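Updated Mar 2, 2021

# How to set up a bodyweight circuit for a small group

These are the notes I use for the Tuesday group at Prircombe. They assume six to twelve people, mixed fitness, a flat patch of grass and no equipment apart from cones and a watch. The whole session takes 49 minutes including the warm-up.

## Lay out the stations

Set five cones in a loop, with ten big steps between each. Put the hardest station farthest from the start so people have a jog before it and a jog after it. My usual order:

1. Squats
2. Push-ups (knees down is fine)
3. Step-back lunges
4. Burpees
5. Plank

If the ground is wet, swap the burpees for mountain climbers. Hubert Auer runs his groups with six stations and adds bear crawls. I found that with beginners the line backs up at the crawl, so I left it out.

## Warm up

Two easy laps of the field, then leg swings, arm circles and slow squats. Don't let anyone hold long stretches at this point. Save those for the end.

## Run the circuit

Split the group into pairs and send one pair to each station. If you have more than five pairs, double up on squats. Work for 40 seconds and move for 20. Call the last 10 seconds out loud every time, including the plank.

Do three rounds, with two minutes of rest after each of the first two. People should be able to talk in short sentences by the end of the rest. If they can't, add another minute.

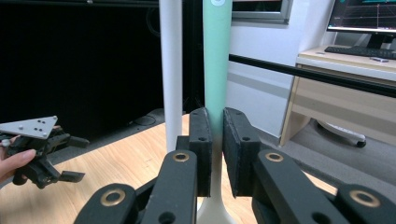

*Mint green, upright on the tabletop.*

For the third round, let each pair choose between time and reps. The rep version is 100 per pair at each station, shared however they like, with a one-minute plank each at the end. It takes longer than the timed version, so start those pairs first.

## Cool down and log it

Walk one lap, then stretch calves, hips and shoulders for five minutes. Write down the reps before people leave. I keep one line per person with the date, the round and anything that hurt. Last week the group total was 1085, which was up on the week before, mostly from squats.

## Making it harder

Change one thing at a time. Go from 40 seconds of work to 45, stay there for two weeks, then cut the rest between rounds. Esko Ojala takes his Skuruvetti runners up to four rounds before touching the rest at all. Either order works, but don't add a round and cut the rest in the same week.

Anyone coming back after a layoff of a month or more does two rounds only for the first two sessions.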